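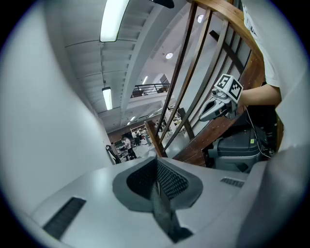 *Nekolero, 20th August*

**Rules for hand-held grippers near the stairs**

**mlema_nek**
Good morning all. I am writing the house rules for our recording floor and I want opinions before I print them. Draft:

1. Marker cube is checked for scratches before every session.
2. No recording on the stairs themselves. Beside the stairs is allowed.
3. Both fingers are opened and closed fully, 50 times, before the first take.
4. Other people on the floor are told when recording starts.

Please be strict with me.
Mwajuma Lema

**torsten818**
Rule 3 is too much. We did 50 at Skallell and after one month everybody was doing ten and writing 50 in the log. Put ten.

**mlema_nek**
> everybody was doing ten and writing 50

Then the problem is the log, I think. But I will consider 20.

**quiet_bearing**
Rule 4 needs to be stronger. Telling is not the same as agreeing. In an open room with desks, people walk behind you all day and their faces are in the data. We ask for a signature once, in June, and new people sign on the first day.

**torsten818**
A signature from each visitor also? We had 290 last year. It is not practical.

**quiet_bearing**
Visitors get a marked route. Staff sign. I don't see what is difficult.

**padraig_n**
Agree with the stairs rule, but write a distance. "Beside" means nothing when your eyes are on the fingers and the handrail is at your elbow. The Nadix sheet we use says one metre, and cables off the walking side.

**mlema_nek**
One metre is good, I add it. Cables become rule 5. About signatures I must ask Sutherland, they own the building.

**torsten818**
Still ten.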